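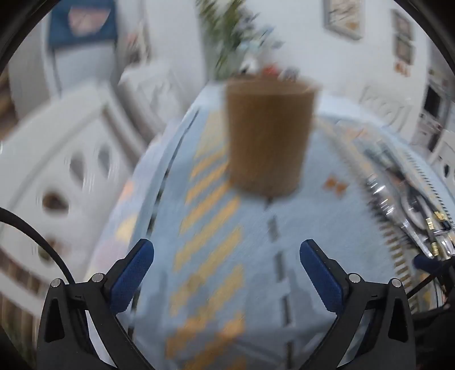
Ticket 139
Project: Duman hand gripper, pair build
Opened by: Nesrin Gökçe
Opened on: September 6, 2024
Status: Solved, one question open

Summary
One gripper does not open to the same width every time. The second gripper, from the same kit, has no such problem.

Setup
Two hand-held Duman grippers, built at my home from the Maststead parts kit. The linkages were drilled and pinned in the shared workshop in Navutley, where there is a proper drill press. Each gripper has its own camera and one black cable that goes to the recording laptop. The laptop is from 2014 and slow, but it was enough until now. For testing I use my dining table with what we normally eat with: cutlery, chopsticks, a plate, a tall brown cup.

What I expect
When I release the trigger, both fingers return to the outer stop. The opening value in the log should be the same after each release.

What happens
After some releases the fingers stop 5 mm before the full width. If I press the trigger a little and release again, the fingers usually go to the end. With thin objects I do not notice it. With the cup I do, because the pads touch the rim when I come down from above and the cup is pushed away.

Log

Entry 1
I calibrated the opening again, closed and open, as written in the build guide. The numbers were good for the first minutes, then the same fault came back. I think now that calibration could not help, as the fingers themselves stop early and the sensor only reports it.

Entry 2
Checked the pads. I suspected that the glue under one pad had moved and that the pad was rubbing on the finger. Took both pads off, cleaned them, put them back. No change. Please do not use strong solvent on the blue pads, mine became sticky on one corner.

Entry 3
Changed the return spring with the one from the good gripper. The fault stayed with the bad gripper, and the good one works well also with the other spring. So it is not the spring.

Entry 4
Took the cable off completely and moved the trigger by hand, without recording. I made a series of slow releases and every one went to the end. Then I connected the cable again and the fault was back before I finished my tea. This was the first useful result.
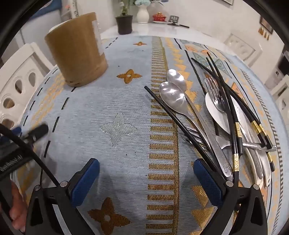
Gripper with the fingers open over the table, cutlery on the right side.

Entry 5
Looked at how the cable goes. In my build it makes an arc beside the left linkage. I had fixed it with one clip and left it too long, so when I turn my wrist the loop can come against the outer link. It does not block the link, it only pushes softly, and this is enough to hold the fingers before the stop. On the good gripper I made the loop shorter, by luck and with no plan.

Entry 6
Shortened the loop and moved the clip 8 mm back toward the handle. Tested with the cup, then with the spoons, then with chopsticks. I turned my wrist to both sides in each test. The opening value came back the same after each release.

Entry 7
Repeated the test after one night, with the laptop and both grippers connected. Still good. I put a small piece of tape on the cable at the clip, so I can see if it slides.

Reply from Skundisville build group
Same fault on our second unit. We had blamed the pivot pins and made them looser, which gave us play in the fingers and a second problem. Moving the clip fixed it. Can you add the clip position to the guide?

Answer, Nesrin
Yes, I will add it. Please put the tight pins back first — with loose pins the two pads do not meet straight, and you will search a long time for the reason.

Open question
When I move fast over the table, the camera view is blurred and the cup is hard to make out. I tried a shorter exposure in July, but in the evening the video became too dark to use. I do not know if other builders added a lamp near the camera or if they only move slower. If someone has a setting that works with normal room light, please write it under this ticket and I will test it on both units.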